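Updated 12/4/21. If your question isn't covered, email the open day desk at Irnadham and we'll add it.

# Fleveck Open Day: Frequently Asked Questions

## What is it?

A free afternoon at our Irnadham site where visitors can watch Mak, our handling robot, move car parts between shelving units. The next one is in September.

## What does the demonstration consist of?

Mak goes up to a shelving unit, picks up a part, carries it to a second unit and puts it down. It then does the same with the green crates. Each run is followed by a short talk and time for questions.

## Which parts do you use?

Wheel hubcaps, mostly. They are light, and the gaps between the spokes make them awkward to grip, so they show up problems quickly. All of ours are used and came from a breaker's yard in Plundon. Many have damaged clips round the rim. We leave them as they are.

## Is this the same robot that works in the Plundon warehouse?

The same model, running the same software. The Plundon one is not open to visitors.

## Is anyone steering it?

No. An operator chooses the part and the destination, then starts the run. The operator can stop it at any point, and there is a second stop button on the visitors' side.

## What is the yellow tape on the carpet?

It marks where each shelving unit should stand. The units are on castors and get moved between sessions, so staff line them up with the tape before every run. Please don't lean on them or push them.

## How close can I get?

Visitors stay behind the rope while the robot is switched on. When a session has finished, staff will take small groups through to look at the shelves and crates.

## Will it drop something?

Probably, at some point in the afternoon. We have logged 1,000 picks since we started the demonstrations and publish the failures along with the rest. If a part falls, the run stops and a member of staff collects it. Please don't reach over the rope for it.

## How long does it last?

Each session takes 30 minutes. There are 3 in the afternoon and you can stay for more than one if there is room.

## Do I need to book?

Yes. There are 300 places across the whole day and they are given out in order of booking. If you can't come, please cancel so that the place can go to someone else.

## Can I bring children?

Yes, if they stay with an adult. The robot is not very loud, but it does beep before it sets off.

## Is there seating?

There are some chairs. Tell us when you book if you need one kept for you. The room is on the ground floor and there are no steps from the car park.

## Can I take photographs?

Yes, without flash, as it can upset the cameras on the robot. Please ask before photographing other visitors.

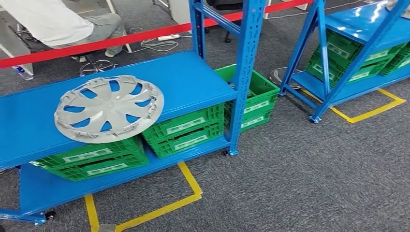 Hubcap on the top shelf, crates on the lower one. Demonstration area, Irnadham.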